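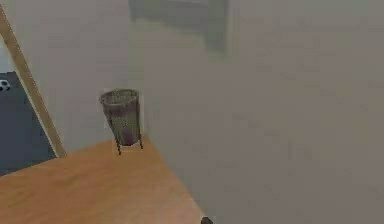 Teaching a simulated arm to find its way round a bedroom
Project report, robotics option, second year
April, by the Urka group
Last updated: Sunday

Our group had one term to get a mobile arm to drive round a furnished room in simulation and stop in front of a named piece of furniture without touching anything else. The arm, the room and the physics all came in the Plosetwood package, which the department already had on the lab machines. What we wrote ourselves was the part that looks at the camera picture and decides where to go next. We called it Urka and the name stuck to the group as well.

The brief allowed us to pick the targets. We chose the waste basket, the loft bed and the chest of drawers. The basket was meant to be the easy one. It stands on a table corner against a plain wall and there is nothing else on the tabletop to confuse it with. In practice it was the worst of the three for most of the term. The sides are mesh and you can partly see through them, so the colour the program reads there is a mix of basket and wall. Our first version worked on colour patches and kept drawing its outline round the rim only. The arm then judged the basket to be much further off than it was and drove up too close to the table.

We changed two things. The first was to use edges as well as colour, with the table corner as a guide. The second was to slow the base down once the target took up more than a set part of the picture. The slowing down was a late idea and we wish we had done it in the first week, as it also helped with the bed.

Test method

Each run started from a random spot on the floor with the arm folded. A run counted as good if the base stopped inside the marked zone and nothing had been bumped. It had 90 seconds of simulated time to do it. We did 800 runs in all, split between the old and the new version, and left them going overnight because the lab machines are busy in the day. The log kept the final position and the last camera picture of every run, and we went through the failures by hand.

With the new version, 85 per cent of the basket runs were good. We had hoped for more. Most of the failures left over were starts where the table was seen from a low angle and its edge hid the basket's legs.

The loft bed

The bed brought a different sort of problem. From across the room it is a big dark shape and Urka finds it every time. Close up it comes apart into posts, rails and rungs with floor and wall showing between them. The program would lose the bed at the point where it most needed to know where it was, and some runs ended with the base nosing in under the platform because the gap behind the ladder looked like open floor. We added a rule that the space between two dark uprights is treated as blocked if there are bars across it.
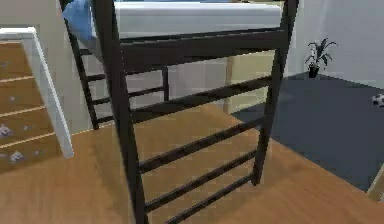 Melnychuk thought the rule was a patch and would fall over in any room with a different bed, or even a bookcase on legs, and that we should have given the program a depth reading and left colour out of it at close range. We tried it. The depth reading did work better on the ladder, but it slowed every run down and we had already used up most of our machine time. It is written up in the appendix with the 4 test runs we managed.

The chest of drawers gave very little trouble. The flat wooden fronts in a row are easy to pick out and the pale side panel gives a clean edge. The one repeated mistake was on starts close to the drawers, where Urka could not tell the fronts from the floor, the two being close in colour. Backing off a little and looking again fixed nearly all of these.

What we would change

We spent too long on colour. The settings we tuned in the first half of term were thrown away when the edges went in. We would also write the log viewer first, as going through pictures in a plain folder took whole afternoons.

The Lorner rooms, which come as an extra set for Plosetwood, were not used. We would like to run the same code in them next term without changing any settings, to see how far Melnychuk's point holds. The code and the logs are on the course drive in the Urka folder, and the start positions are saved with them so the runs can be repeated.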